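Teaching two arms to handle a desk calendar

The people who run the arms at Skolamska's workshop in Plistdale call themselves operators. The one who agreed to talk to us has been doing the job since April, after several years of packing orders in a stationery warehouse. She asked that we leave her name out.

Her work is to show a pair of robot arms how to do ordinary things with ordinary objects. She holds a set of smaller arms with handles on the ends, and whatever she does with them, the bigger arms do in the booth. The joint angles and the camera pictures are saved together. One run through a task is called a demonstration, or a demo.

"You aren't writing instructions," she said. "You just do the task through the arms and the computer keeps what you did. Later somebody trains a model on it."

The current project is called Bulton. The object is a small desk calendar for 2026, and the task list covers picking one up, moving it, turning it the right way round and putting it down where it was asked for. The first week was spent with a single calendar on the floor of the booth and an arm on each side of it.
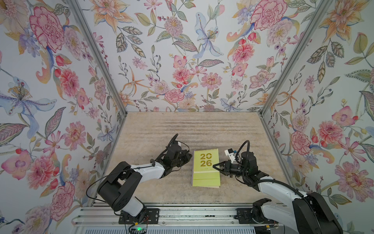
How many demonstrations does one task need?

"We were asked for 1,000 on the first one. On a good day I get through 30 or 40 that I would keep. The rest I throw out, because I hesitated, or I bumped something and had to go back for it."

She is strict about hesitation. If an operator stops in the middle of a reach to think, the pause goes into the recording along with everything else, and a model trained on many such pauses may learn to stop there too. New operators are told to plan the whole motion before they press the pedal that starts recording. Most take 2 weeks to get used to it.

The other thing they have to get used to is having no feeling in the fingers. Skolamska's handles do not push back. An operator who closes the gripper too far will find out by looking.

"At the warehouse I never looked at my hands," she said. "With this I look all the time. You learn what a good grip looks like from the side, and after a while you trust it."

Flat things are the hardest, in her view. A calendar lying on its face gives the gripper very little to take hold of. Her own method is to hold one edge steady with the left arm and bring the right finger in low, at a shallow angle. Another operator slides the calendar a little first and takes it by the corner. Both ways are accepted, though the team asks each person to stick to one way within a batch.

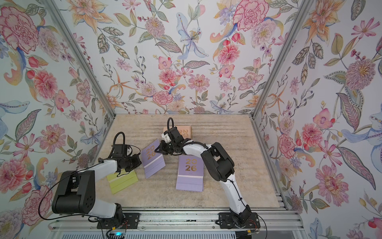

The spiral is a separate problem. It can catch a fingertip, and then the calendar comes up when the operator only meant to let go. She has learned to open the gripper fully and back straight out before lifting. It adds a moment to each demo and she thinks it is worth it.

We asked whether she had tried guiding the arms directly, by taking hold of them. Skolamska did it that way on an earlier project, Boonchu, where the job was wiping a tray. "It's nice for one arm and a slow task. You feel the weight and you know where you are. But with two arms you need both of your hands for it, and then your hands are in all the camera pictures. The model never gets to see that view again when it runs by itself."

Remote control has its own cost, she added, mostly in the shoulders. Operators swap out every hour.
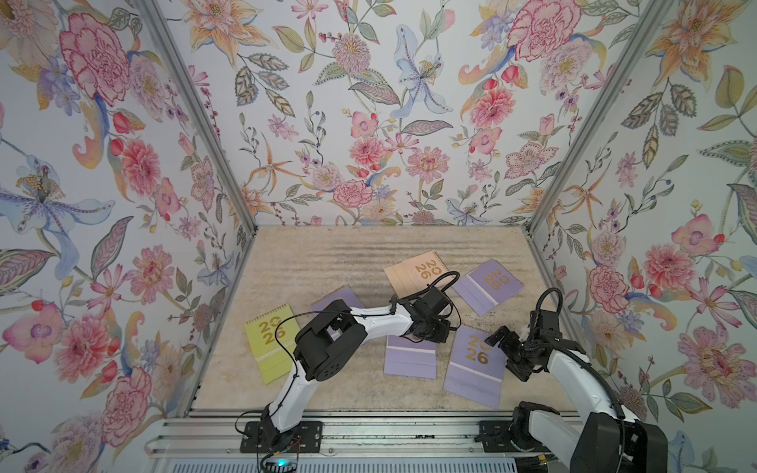 Once the single-calendar batch was done, the team moved on to cluttered layouts. Before each demo the operator opens the booth and lays the calendars out by hand, and the rule is that no layout should look planned. People are bad at this, she said. Left alone, they make rows. In the layouts she likes, the calendars point every which way, some turned so that the year reads sideways, with several of the same lavender and only one peach and one yellow-green. A request for the peach one can be settled by color. A request for a lavender one has to say which, and the operator has to go to that one without wavering toward its neighbor.

She does not train the models herself, but she watches the test runs when she can. The first time she saw one, she recognized the low approach with the right finger as her own.

"It also did a little wiggle before closing," she said. "I went back through my demos and I do that in more than 30 of them. I had no idea. I've been trying to stop, and the new batch is cleaner, but I still catch it at the end of a shift."

The next batch will use the same calendars standing up.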